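Home | Reviews | Kitchen | Flooring | Contact

Plaltora floor cleaner: six months on
May - by the Skirkent reviews desk

We bought the Plaltora to replace a string mop and a bucket that had both had enough. It is a concentrate and flat mop sold as a set, made by Pristutach, and it is meant for sealed wood and wood-effect floors. We have used it for 6 months, mainly in a kitchen and the hallway next to it.

The mop head is wide and sits flat, so it goes under low units without much bending. The handle comes in 2 sections that screw together. Ours worked loose a few times in the first week, then stayed put after we tightened it with a cloth for grip. 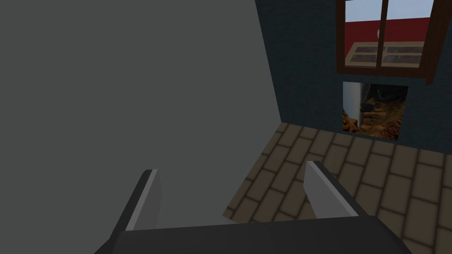 The concentrate goes a long way. One capful does a full bucket, and we are still on the first bottle. It smells faintly of soap and leaves no film if you wring the pad well. If you don't, expect streaks near the windows - we had to go over ours twice.

Grease by the cooker needed a second pass and a bit of elbow. Dried tea came up straight away. The older Escobar set we tried last year was better on grease but left the floor dull.
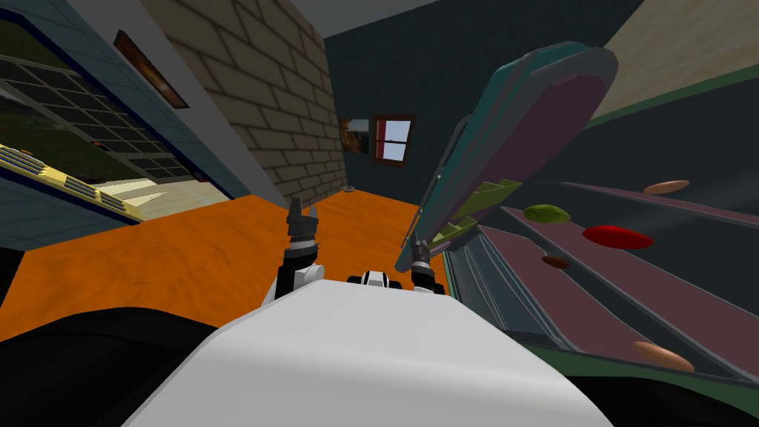

Wood-textured flooring in a simulated kitchen.

The pads wash at a normal temperature and have kept their shape, though the edges are starting to curl. Spares are sold in pairs and are dearer than they should be. The shop page shows over 466 ratings, and the loose handle comes up in plenty of them.

We would buy it again for the concentrate, and put up with the handle.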